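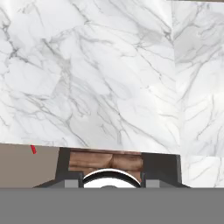 Home | Layouts | Rolling Stock | Scenery | How-To | Contact

Weathering a Plastic Hopper with Chalks

Wash the body shell in dish soap and let it dry overnight. Take the trucks and couplers off first and keep them in a small dish.

Spray the shell with a flat clear coat. Chalk won't hold on a glossy finish. I use Bristix flat, but any brand that is safe on plastic will do.

Scrape black, rust brown and light gray chalk into powder with a hobby knife. Brush the gray on from the top down, following the ribs. Work the brown into the corners and along the bottom sill – a stiff, short brush is best there. Keep the black for the ends and the slope sheets.

Seal with 2 light coats. The first one will make most of the chalk fade, so put it on heavier than looks right. If it still seems too clean, add more and seal again. My Lirkstead 4000-series car needed 3 rounds.

Paint the wheel faces dark brown by hand. Leave the treads and axle points bare, then put the trucks back on and check that they swing freely.

Posted by Shanthi Saha, Dec 7, 2019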